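Idthorpe Opens Its Doors Again: Plallara House Welcomes Neighbors Back in August

IDTHORPE – After 13 months of hammering, painting and more cups of coffee than anyone would care to admit to, Plallara House will open to the public this August, bringing a shared living room, a reading corner and a free evening program to the old Stevari dry goods building on Kennedy Street.

The house is meant for anyone in Idthorpe who would like somewhere pleasant to sit down for an hour or two without having to buy anything. The doors will open at 9 a.m. and stay open until 8 p.m., and there is no membership, no sign-up sheet and no charge at any time of day. Parents with strollers are welcome, and so are students with homework, people waiting for the Kennedy Street bus, and anybody who simply finds their own kitchen a little too quiet in the afternoon.

Work on the building began after residents sent in 311 letters asking that it be kept in public use when the store closed. Many of the letters ran to several pages – people wrote about buying curtain fabric there for a first apartment, or being measured for a school uniform on the long counter at the back. The counter has been kept and sanded down, and it will serve as the tea and coffee station.

Furnishing the ground floor took a good deal of back and forth. Neighbors were invited to two open evenings in the spring to talk over what makes a room comfortable for people who have never met, and the conversation kept returning to seating: soft enough to settle into, high enough to get up from, and placed so that a person can join a chat or stay out of one.

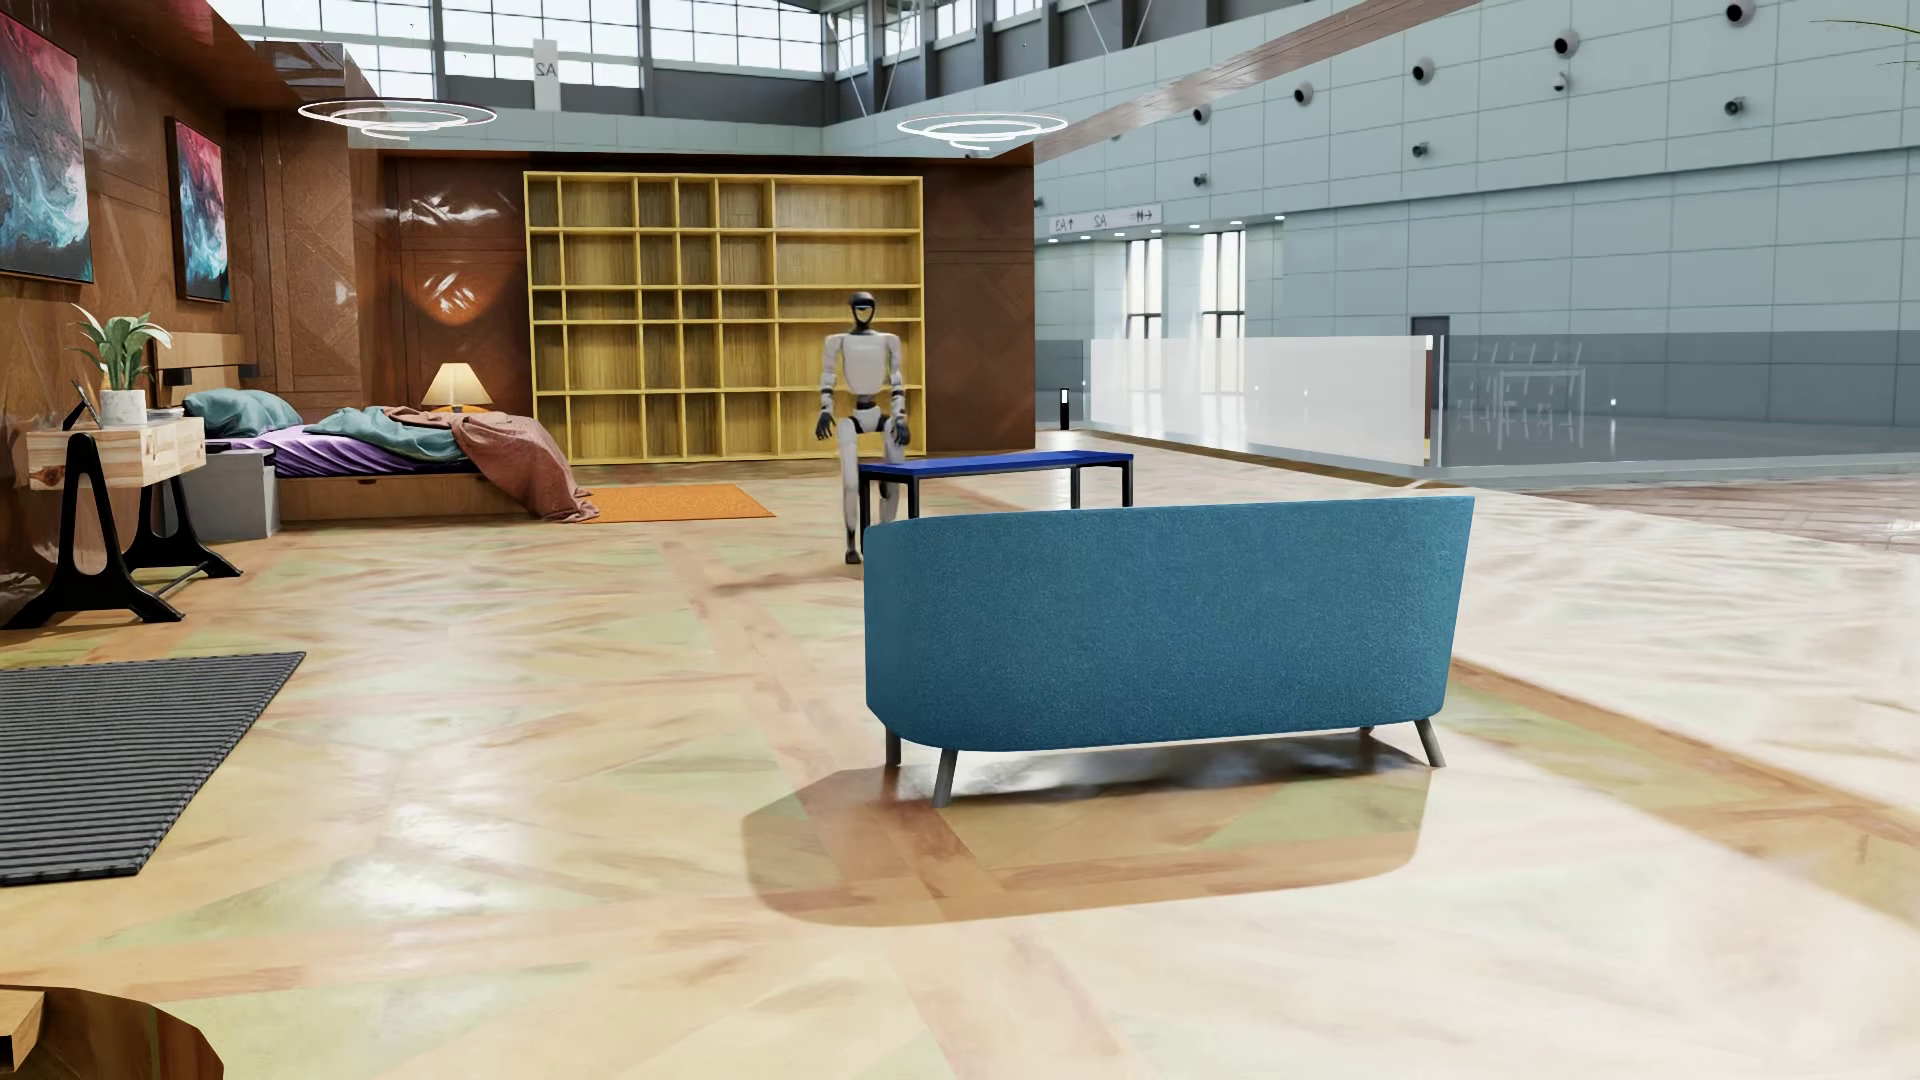 Cayetano Iglesias told the second open evening that he would gladly trade a handsome room for one where he could hear the person next to him, and asked that the project spend its money on rugs and curtains before it spent a cent on anything for the walls. His suggestion was taken up warmly, and heavy curtains now hang along the whole street side.

The upper floor will hold a lending shelf of almost 1000 books, all of them given by local households, along with a small room that can be borrowed for music lessons, language practice or a birthday cake. The evening program starts in the first week with a mending circle at 6 p.m. and a beginners' card night, and ideas for the fall are very welcome at the front desk.

Plallara House is at 269 Kennedy Street, Idthorpe. The entrance is level with the sidewalk, and bicycles can be left in the side yard.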